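Dear customer, please read all of this page before you order, and also the part about washing. Most questions we receive by e-mail are answered in it.

# Siven corner table top, white with painted roses

The Siven top is a white painted table top for a corner place. It carries a pattern of roses and green leaves in soft, pale colours, so that small work put on it can still be seen well. We sell it as the top only. Legs, wall paper and textiles must be ordered separately or taken from your own home.

**What is in the parcel**

- 1 table top, white, painted on the upper side
- 8 fixing screws
- 1 paper with instructions (English and German)
- 1 small bottle of touch-up paint, white only

**What is not in the parcel**

- cloths, sponge, butterflies and hearts
- the metal rail and the corner post
- the floral wallpaper (ask us for the Pokov range)

## Data

| | |
|---|---|
| Length | 95 cm |
| Width | 69 cm |
| Thickness | 2 cm |
| Colour | white |
| Pattern | roses with leaves |
| Order name | Siven, corner, roses |

The pattern is painted by hand at our workshop in Jurgate. For this reason two tops are never fully the same. If you order two pieces for one room, please write it in the order, and we will choose two which go well together.

## The top in use

Our customers use the Siven for sorting and folding of small textiles, for decoration work, and as a side table in a hobby room. The surface is painted and closed. A cloth can be pulled over it without catching.

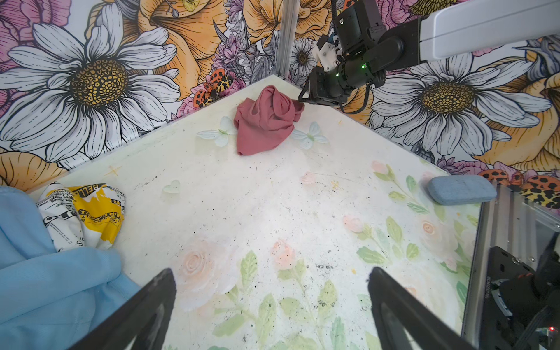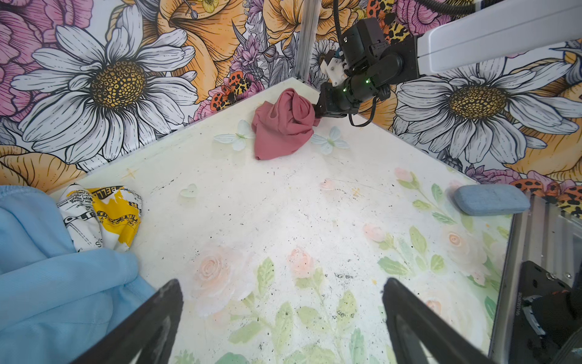
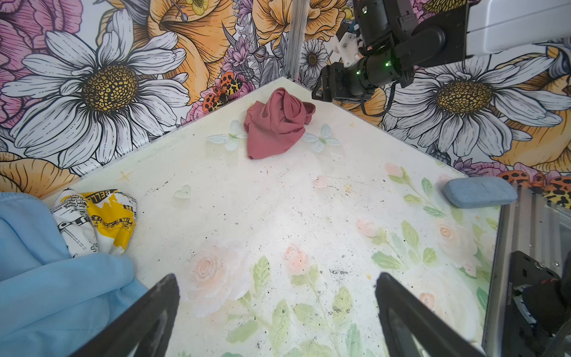
*The white top in a corner with floral wallpaper on both walls. On it a dusty-pink cloth, two butterfly decorations and a small heart-shaped piece; at the left a light blue cloth and a printed one.*

## Cleaning and care

White paint shows every mark. Dark specks and smudges will come with use, mainly in the middle, where the hands are working. We recommend the following:

1. Take all cloths and small decorations from the top.
2. Remove crumbs and dust with a dry brush.
3. Wipe with a soft sponge and warm water. A little washing-up liquid is allowed.
4. Dry at once with a clean cotton cloth.
5. For scuff lines, repeat the third step with light pressure. Do not use scouring powder or the green side of a kitchen sponge, they will take off the flowers before they take off the line.

Fresh dyed textiles should be washed once before they lie on the top overnight. Newspaper and cheap printed cloth can also give colour when they are damp.

The touch-up paint is for the white parts. Please do not paint over the roses. When a flower is damaged, you can send us the top and we will paint it again, the price depends on the size of the damage.

## Fitting in the corner

The two back edges are straight and should stand close to the walls, but leave a space of 2 mm for wallpaper. If your corner has a post, tell us its measure before ordering and we will cut out the place for it. This cut is free of charge. After cutting, the top can't be returned.

## Other versions

- **Lưu**: same size, plain white, no flowers
- **Siven Long**: for a straight wall, made on order, next delivery in October

Price list as of February 17, 2019. Older price lists are no longer valid. For orders of more than 8 pieces please ask for an offer and give us the delivery address with postcode.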